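3.2 Rules for opening and closing the hand-held gripper

The protocol described in Section 3.1 fixes the workplace and the order of the tasks. It does not say how the operator must hold and close the gripper between two tasks, and in our first collection at Dastden this was left to each person. After 402 recordings we found that the same task was started in very different ways. Some operators began with the fingers already closed, some began with the fingers open, and a few changed their habit during one session. For a policy which is learned from such data, the start state is a part of the task. Therefore we wrote a set of seven rules, which we call the Model rules after the name of the internal document at Imatel where they were first collected.

Rule 1 concerns the start state. Each recording has to begin with the fingers open and with bare table surface visible between them. The pads must not touch any object or cloth. The operator holds this state for a short time before the first movement, so that the annotator can find the beginning of the recording without listening to the sound track.

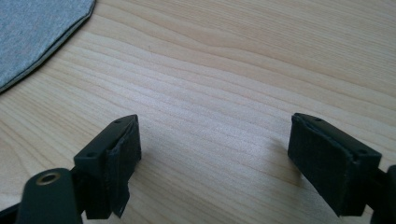

Figure 4. Open state according to Rule 1. The wood grain is visible between the foam or rubber pads, and the gray fabric is well away from the fingers.

Rule 2 requires that both fingers are visible to the wrist camera during the open state. A recording in which one finger is outside of the view is not deleted, but it receives a flag and it is not used for the calibration of the finger opening. Rule 3 says that the operator checks the pads at the beginning of every session. Pads with rough edges are allowed. Pads which have become loose from the finger are not allowed, and the gripper has to be given to the person responsible for maintenance.

Rule 4 was the most discussed one. It concerns the empty closing, that is, a closing of the fingers with nothing between them. In the first version of the rules the empty closing was forbidden, because we expected that it would be confused with a failed grasp. L. Ramanauskas and S. Soylu, who annotated the first collection, had the opposite opinion. In their experience the empty closing was useful as a reference for the zero opening, provided that it was done at a known moment. In the present version one empty closing is required at the start of every session, and it is marked by the operator with the button on the handle. All other empty closings are annotated as failed grasps.

The place where the empty closing is done is free. It can be done above the table, above a mat or above the border between them. We tested whether a fixed place would make the detection of the zero opening more reliable, and the difference was too small to justify one more instruction for the operators.
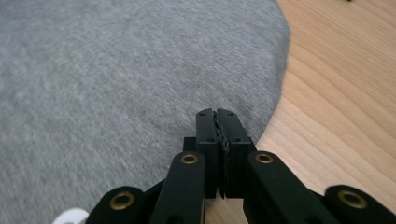

Figure 5. Empty closing according to Rule 4, near the curved edge of the gray mat. The fingers are together and hold nothing.

Rule 5 limits the length of one session to 3,000 closings of one gripper, after which the pads are inspected again. The limit comes from the wear test of V. Baranauskienė, in which the first visible damage of a pad was noted after 2,125 closings, but the measured opening was still correct at the end of the test. We consider the limit as preliminary. It was obtained with a single type of pad, supplied by Petrauskas, and softer pads may need a lower value.

Rules 6 and 7 are about the records. The session sheet must contain the identifier of the gripper, the type of the pads and the name of the operator. If a pad is changed during the session, a new sheet is started and the empty closing of Rule 4 is repeated.

The rules were explained to new operators by O. Mets in a short introduction on Monday morning, before the first session of the week. The most frequent mistake in the first week was a missing mark for the empty closing. We did not correct such recordings afterwards by hand. They were kept in a separate part of the data set and are discussed in Section 5.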